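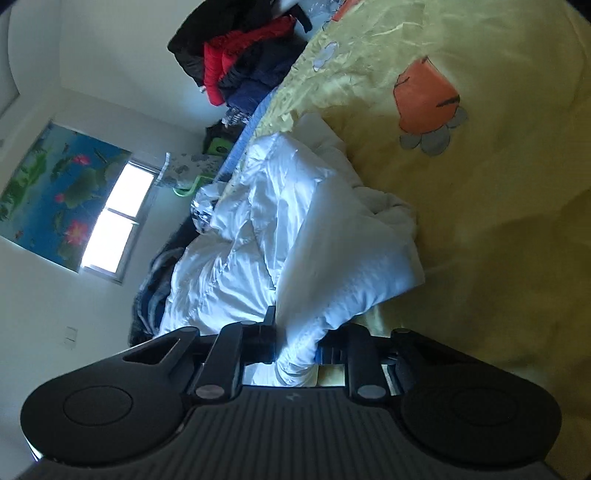
Dormitorio, lado de la cama

Revisión de higiene y prevención de contagios, residencia Skarkden, miércoles 22 de julio de 2026

Dispensador de gel, entrada: OK. Lo rellené yo misma, queda más de la mitad.
Ventilación cruzada: OK, 13 minutos por la mañana - ¡qué frío, por favor!
Mascarillas: quedan 461, me alcanzan de sobra hasta octubre.
Termómetros: MAL. Dos sin pila, ya le escribí a Abelardo.
Manillas y barandas: OK, aunque la del baño la repasé porque la sentí pegajosa.
Cartel de lavado de manos: pendiente, lo trae Lorena.

Ximena Aravena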